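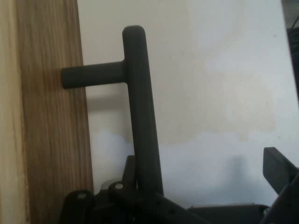 Gremura Safe Handling Rules: Progress Report to the Ponis Fund
July 2021
Prepared by Joana Caldeira

Summary
The second period of the grant went to writing and testing the working rules for robot arms used in small shops and homes. The draft rules are finished. Testing is behind plan, and we ask to move part of it into the next period.

Work done
The draft has 5 sections: speed near people, grip force, fixtures and handles, stopping, and record keeping. Soon-im Sun wrote the first two and Nuno Bragança the rest. It was sent to the partner shop at Calado in March and came back with comments on nearly every page. Most asked for shorter wording. We accepted those.

The section on fixtures and handles changed the most. The first draft treated a tool held in the fingers and a part bolted to the gripper as the same thing. They now have separate checks. Anything fixed to the gripper has to be listed on the setup sheet, with its fasteners, and checked before the arm is powered. The clearance to walls and boards is measured from the furthest point of the attached part.

Testing
We planned 2000 logged runs and have completed 394. The arm was out of service while a joint brake was replaced, and the logging form had to be redone after operators left the stop-test box blank. Runs without a stop test are not included in the total.

There were 2 light contacts with a wall. No one was hurt. Both are written up in the incident log kept by Madalena Cordeiro.

Changes requested
We ask to carry the unspent testing money forward. The total budget stays the same. Simão Carrilho has sent the revised table separately.

Next period
Finish the logged runs at Calado, start the second site at Weveo, and train operators there on the setup sheet before any runs are counted. The section on stopping still needs an outside reader.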